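From: Andri Zwahlen
To: Flavine craft and mending list
Subject: Re: Storage boxes with tiered trays?

Hello all, and thank you for the kind replies in March — I do read every one of them, even when I'm slow to write back.

Spahić wrote:
> Do the trays in those boxes really stay put? And do you
> keep a mat down, or work straight on the table?

A bit of both, I have to admit. I like bare wood for sorting, with the pale grain running under everything, and I keep translucent plastic down for anything sticky.
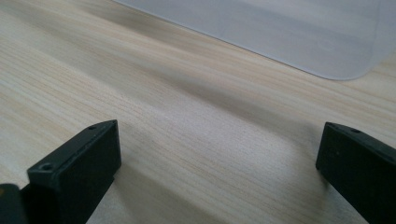 My old table was a dark one, and I spent half my evenings hunting for brown buttons on it. A light top has been so much kinder to my eyes, and I'd say the same to anyone setting up a corner at home.

As for the trays, mine stay put if I don't overfill the top one. I have 3 sizes of snap in there and I still love opening it up!

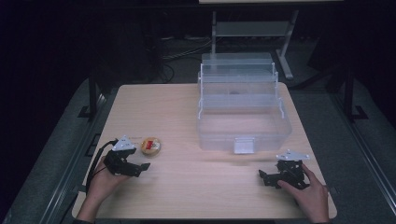 Small round tins do the rest of the work for me. A tin with a good lid will hold more pins than you'd think, and it sits happily beside the box while I get on with things. Do write if you'd like my spare one.

Warmly,
Andri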